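Slatted crate

A slatted crate is an open-topped or lidded box made of thin boards fixed to corner posts, with gaps left between the boards. It is used mainly for fruit, vegetables, bottles and other goods that need air or that are handled in small lots. Slatted crates are lighter than solid boxes of the same size and use less wood.

Construction

The usual form has four corner posts, two end boards and two or more side boards. The bottom is made of slats laid side by side. Boards are sawn or sliced thin and fastened with nails or staples. In better work the posts are cut from a harder wood than the boards, as most of the strain falls on the corners when crates are stacked.

Pine, spruce and poplar are the common woods. Poplar is pale and has little smell, and it is often chosen for soft fruit. Pine is heavier and holds nails well, but fresh pine can leave resin on the contents. Crates for food are normally left unpainted.

The gap between bottom slats depends on what is carried. Apples and potatoes can rest on wide gaps. Plums and cherries need narrow ones, or a paper lining.

History

Boxes replaced baskets and barrels for much of the fruit trade during the nineteenth century, when rail transport favored containers that could be packed tightly in a wagon. Growers often bought the parts as flat bundles, called shooks, and nailed them together at harvest.

In the town of Clotenthorpe, crate making was winter work for orchard families. The Naylor yard, the largest there, employed 49 people at its height and supplied growers throughout the valley. Its surviving order book lists 2,526 apple crates and 275 smaller trays for a single season. The yard later turned to pallets and then closed. Sheila Naylor, a granddaughter of the last owner, gave the order book and a set of branding irons to the town museum.

Cardboard and molded plastic took over most of the trade after the Second World War. Plastic crates are easier to wash and can be made to nest when empty. Wooden crates remain in use for some soft fruit, for wine, and for storage on farms.

Reuse

Old crates are widely sold as household storage, and new ones are made for the same purpose. Stenciled examples bring higher prices than plain ones. Crates that have held treated seed or farm chemicals should not be used for food. 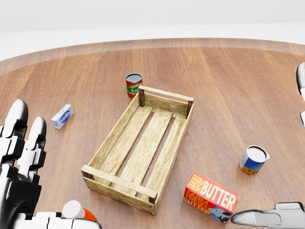
See also

Barrel
Bushel basket
Pallet
Shook
Wine box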